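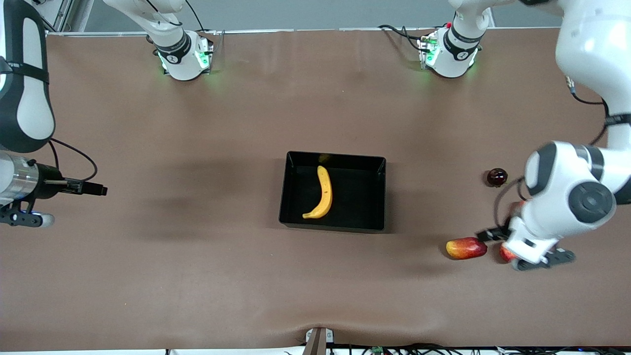
Fruit table, main prep area. Black tray with one banana in it, other fruit to the right.

PREP TABLE AND FRUIT STATION – WALK-THROUGH CHECKLIST
Site: Cutport
Completed by: Femi Uzor
Date: 9 Jan 2026
Ratings: OK / Watch / Fix

Thank you all for letting me poke around again. I know it is a bother to have someone leaning over the table with a clipboard, and I do tend to go on in the comments, so please read the Fix items first and come back to the rest with a cup of tea.

1. Table covering lies flat
Watch. The middle is nice and smooth, which is where most of the work gets done, so no complaints there. Toward the front edge it has faint creases and waves, and there is a fold bunched up at the center of that edge. A fold like that collects crumbs and juice, and a sleeve can catch on it. Please pull the covering snug and smooth it down before the first tray goes out.

2. Covering clean under the tray
OK. I lifted the tray and wiped underneath with a white cloth, and the cloth came up clean. Lovely.

3. Tray condition
OK. No chips or cracks along the sides that I could feel with a fingertip. Low sides are fine for whole fruit. If you start putting cut fruit in it, use one of the deeper Sandura trays from the shelf so the juice stays put.

4. Tray interior clean
Fix. There is a faint, dull yellowish patch on the floor of the tray, just past the stem end of the banana. I can't tell you what it is, and I would sooner not guess. Take the fruit out, wash the tray in warm soapy water, rinse and dry it fully. If the patch is still there after 2 washes, set the tray aside and let me know.

5. Condition of fruit
OK. The banana has a few small brown marks on its peel, nothing to worry about, though I would use it soon. The small dark red one is shiny and looks good on top. The oblong red-and-yellow one has a fine red blush on it. Do turn each piece over when you check, please – soft spots love to hide on the bottom.

6. Fruit kept in trays
Fix. Only the banana was in the tray. The rest was sitting straight on the brown covering. Round fruit rolls, and anything that lands on the floor has to be thrown out, which always makes me a little sad. A second tray would take care of it.

7. Rail along the far side
OK. Wiped along its length and gave it a gentle tug. Firm.

8. Lighting over the table
OK. 600 lux at the center, and our own minimum for this table is 300. Good light makes item 4 much easier to spot, so keep it up.

9. Cleaning log
Watch. The sheet is up to date, but a few of the initials are hard to read. It has been this way since October. Print them, please!

10. Spray bottles and cloths
OK. Tremora spray labeled and stored in the lower cupboard, away from food. I counted 12 clean cloths in the Nautiyal bin, so you are well stocked.

Follow-up: items 4 and 6 before the next prep shift, items 1 and 9 whenever you can get to them this month. Leave the signed copy in my mail slot, or just catch me in the hallway.

F. Uzor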